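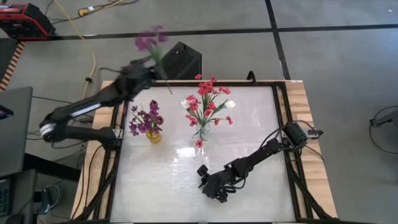
Flower work at Carlow reached table 92 of the 144 promised to you by the end of February, so we are ahead of plan and short of vases. The white worktable has been given over to artificial stems. Purple is well represented, including the compact bunch in the translucent yellow vase, a color pairing the Hurkcombe office approved in writing and may now reconsider. Two arrangements on the far half leave the near half for trimming, sulking and lunch.

Spending stands at $377, most of it foliage. We ask to move $200 from ribbon to vases. Ribbon will not miss it.

Report closed 31st December.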